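Home | Products | Lab Automation | Service | Contact

Skiton Bench Arm for tube handling

30 October 2019 – by Kagiso Coetzee
Print this page | E-mail this page

The Skiton Bench Arm moves test tubes between the bench and the rack, so the laboratory staff do not have to do it by hand all day.

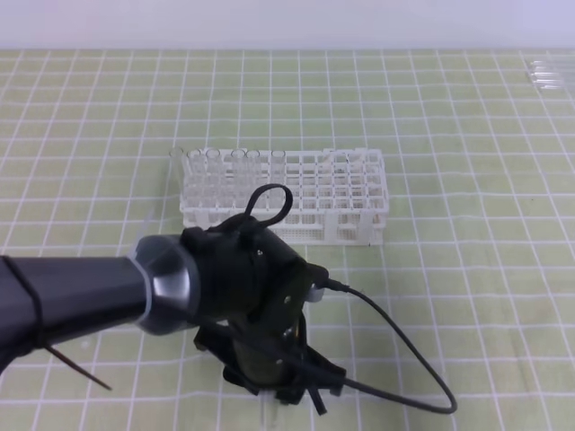
We developed the arm together with the sample room at Luvenberg, where every shift began with the same task: one person filled racks for the others. It is simple work, but it is hard on the thumb and the wrist, and it could not be left for later. Since June the arm does this filling, and the technicians come to the bench when there is something to check or decide.

What changes for your staff

The first weeks are slower. Please plan for this. At Luvenberg the people wanted to stand beside the arm and watch each tube, and we think this was right. After three weeks they had moved their own desks closer to the window and only looked up when the signal sounded. The person who filled racks before is now responsible for the arm. She teaches the positions, cleans the fingers and decides which racks are accepted. This role needs a name in your shift plan – otherwise the work is added to somebody's day and not counted.

No programming is required. A position is taught by guiding the arm with the hand and pressing the button on the Mnguni controller. The controller can keep 52 positions.

Working with the arm

The bench mat with printed grid is supplied. Lay it flat and do not move it after teaching. The two-sided gripper is for empty, uncapped tubes. For capped tubes please ask us before ordering, as other finger pads are needed. When a person must reach into the work area, press Pause first and wait for the tone.

Ordering

Order no. 621 includes arm, gripper, cables, mat and controller. Racks and tubes are not included. Training for your staff takes 20 hours and is held at our Windavden office or at your site. We prefer your site – the questions are better there.

Print this page | E-mail this page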